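Does vinegar really set the dye in new clothes?

Posted by Elba Toledo in Laundry & Fabric Care
February 26, 2018

I bought a dark purple cotton shirt and the tag says "wash separately." My sister-in-law swears that soaking it in white vinegar and salt before the first wash locks the color in for good. I found the same tip on a dozen sites, all worded nearly the same way, which makes me suspicious. Has anyone tested this? I don't want to smell like a pickle for nothing.

Renata Yáñez
Moderator, Lornville

I'd save the vinegar for salad. Most cotton clothing sold in stores is colored with dyes that were fixed, or badly fixed, at the factory, and a splash of acid in your kitchen won't redo that job. Vinegar does have a use with acid dyes on wool and silk, and my guess is that the tip wandered over from there. Salt helps dye move into cotton during dyeing. Once the shirt is on a hanger in a shop, it's too late for that.
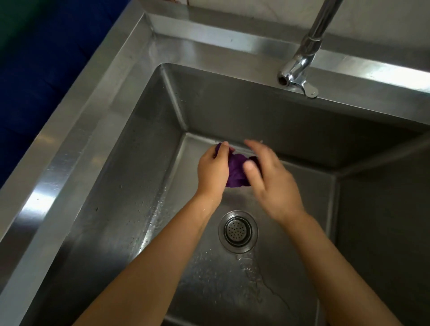

What you're usually fighting is loose dye that never bonded in the first place, and the cure is dull: rinse it out. Use cool water and a little plain detergent, and keep going until the water stays clear. A deep steel sink like this one suits the job, with room to work the purple cloth with both hands. Go easy on the twisting if it's a knit. Then wash it alone, or with other darks, for the first few loads. If it still bleeds after 6 or 7 washes, the dye was poor and I'd return the shirt.

Dardo Iturra

My grandmother used vinegar on everything and her colors never ran. Just do it, it's cheap.

Amancay Sepúlveda

Dardo, did she ever wash one without it? Otherwise we don't know what the vinegar did.

Elba, before you do anything, wet a hidden part of the hem and press a white paper towel on it for a minute. No color on the towel means you probably have nothing to fix. I'd also be wary of those color catcher sheets. They grab some of the loose dye in the water, but I wouldn't trust one to protect a white blouse. There are commercial fixatives for cotton that do work on certain dyes, but read the label, and don't spend 30 dollars rescuing a shirt that cost less.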